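We use cookies to keep this site running. Accept | Manage settings

Trans at work – I'd like to hear your story

I'm putting together a small audio project called Dindwood, and I need 15 trans and nonbinary people who'll talk with me about their first year in a job. Any job! Warehouse, front desk, school kitchen, whatever you've got. I came out while working at a print shop in Vidmont and I still think about those lunch breaks – who sat with me, who didn't.
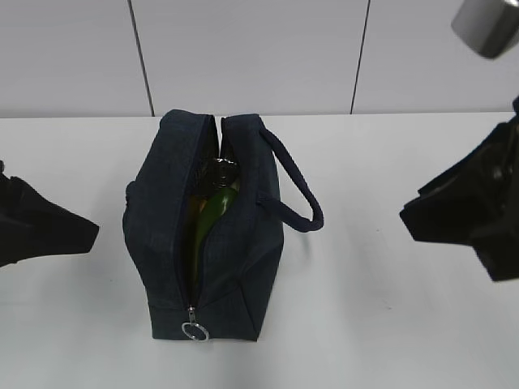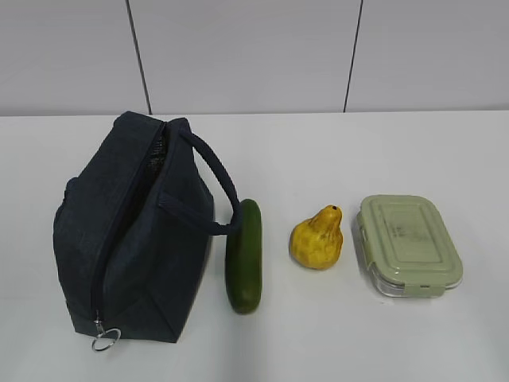 Navy zip-up bag, partly open in both shots

We'd talk for nearly 115 minutes, by phone or at the Clormont library, and you can stop whenever you like. I won't use your real name or your employer's unless you ask me to. You need to be 18 or over (sorry, teens) and you get a gift card for your time. I've done eight interviews since January and they've been wonderful.

Write to me through the contact form by February 27, 2020.

12 comments | 979 shares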